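The Tray, the Table and Me

I have never been a tidy worker. My first boss, Amedeo De Luca, used to say he could tell where I'd been sitting by the trail of pencil shavings and toast crumbs, and he was right. So when I decided this June to sort out my workbench once and for all, there was a fair bit of laughter at home.

The bench itself is a decent one. I bought it from a closing-down sale in Bridcombe and dragged it up two flights of stairs with Ruben Desmet, who has only just forgiven me. It had a pale top, and I hated it within a week! Every scratch showed, every blob of glue, and white paper vanished on it completely. I painted it nearly black one wet Sunday and I've been happy ever since. Put something pale on a dark top and you can find it without your glasses on.

Then came trays. I'd been using old biscuit tins, lovely to look at but far too deep, so you're forever fishing about in the bottom with one finger. What you want is a low wall, just high enough to stop a screw rolling off into the carpet. I tried a fancy divided thing from Barbieri first (too many compartments, I could never remember which was which) and went back to plain rectangles. White ones, open on top. Ruben puts labels on the front of his, facing him, and I've pinched that idea.

The other thing I'd tell anyone is to get some height on the table. A block, a box, a stout platform with a flat top, anything that lifts the piece you're working on a bit closer to your eyes. My neck stopped grumbling in 10 days.

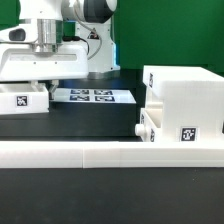
I lay a sheet of paper over the top of mine, too, and swap it when it gets grubby. Card slides about and cloth catches on everything, but ordinary paper does the job and costs next to nothing. Ruben prints a grid on his – he likes things lined up – and I've started doing the same when I've got more than a couple of parts on the go.

I still eat toast at the bench, mind you. The crumbs show up beautifully on the black.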